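Tronthorpe pide a los padres diez minutos sin pantalla

La concejalía de Familia de Tronthorpe presentó el 27 de mayo de 2018 su campaña «Diez minutos», que anima a padres e hijos a hablar cada noche antes de dormir, sin móvil y a ser posible sin interrogatorio. La idea es que quien conversa de cosas pequeñas a los ocho años tendrá menos reparo en hablar de alcohol y tabaco a los quince.

El programa nace de una prueba hecha en abril en la escuela Naseri. Se apuntaron 297 familias y terminaron 90. El coordinador, Parviz Yazdani, considera el dato «muy alentador» – los coordinadores suelen considerarlo así – y atribuye las bajas a los deberes, a los entrenamientos y a una final de liga que nadie tuvo la prudencia de mirar en el calendario.

Cada hogar recibirá un cuaderno, editado por la imprenta Pumel, con preguntas para romper el hielo. «¿Qué tal el colegio?» no figura entre ellas. Según Yazdani, en la prueba obtuvo siempre la misma respuesta: «Bien». Sí figura «¿Quién te ha hecho reír hoy?», que al parecer da para más, aunque a menudo a costa del profesor de gimnasia.

La asociación Lorkudico ofrecerá además 2 charlas para padres de adolescentes. Los adolescentes no están invitados y lo han encajado con entereza.

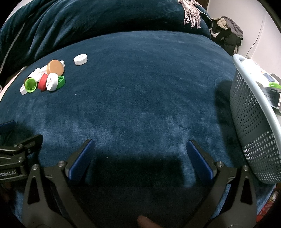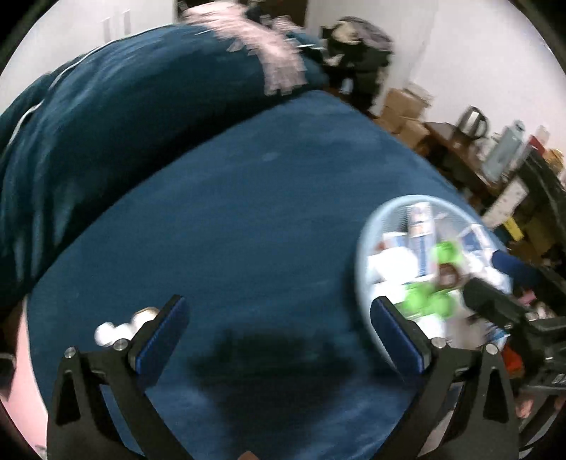 Una colcha de color azul verdoso oscuro, en las dos fotos.

¿Cuánto cuesta participar?
La inscripción es gratuita y el cuaderno se recoge en la escuela Naseri.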